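Operations Diary, Barredo Gaming Hall
March
By Wendy Hartley, Office of the General Manager

The February accounts were closed this morning and forwarded to Zivell for review. Table games finished ahead of January, with roulette carrying most of the gain. Slot revenue was lower, as two banks of machines on the east side remained out of service until the final week.

Attendance on the best night of the month reached 731. Management regards this as satisfactory for the season, although the figure includes guests of the poker tournament, which drew 48 entries. Mr. Murakami has asked that tournament guests be recorded separately in future reports. The request was approved.

Ms. Sison presented the revised dealer schedule at 2 p.m. It moves the late break forward and adds one supervisor to the blackjack pit. Staff comments will be accepted until the end of the month.
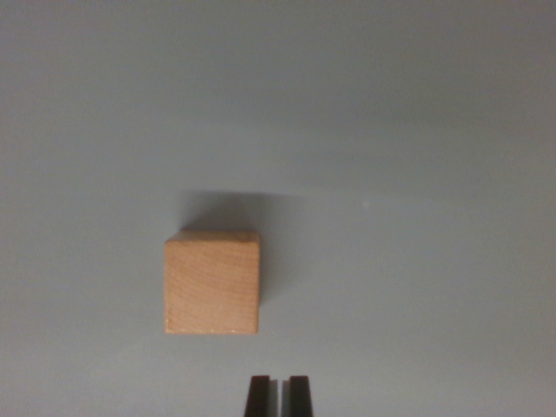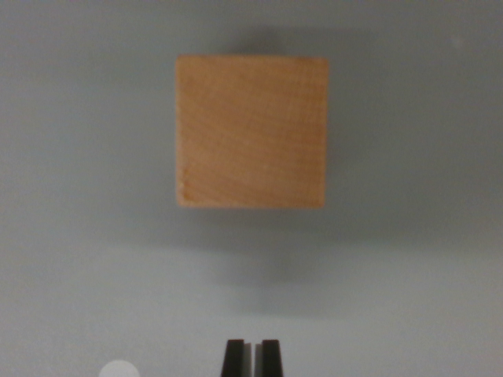 The license renewal is still pending. The regulator has requested a further copy of the floor plan, and Ms. Palamarchuk will deliver it in person. The minimum buy-in for the private room stays at 1000 until the renewal is granted. Bruvach has been told that its bar contract will be extended on the present terms.

Remaining for tomorrow: the parking estimate, and a reply to Istik regarding new chairs.

Contact the Office of the General Manager | Copyright Barredo Gaming Hall | Back to top

Comments

Remedios Dimaculangan: Will the March tournament keep the same starting time?

Slotfan: Glad the east side machines are running again.

M. Palamarchuk: Floor plan delivered, receipt on file.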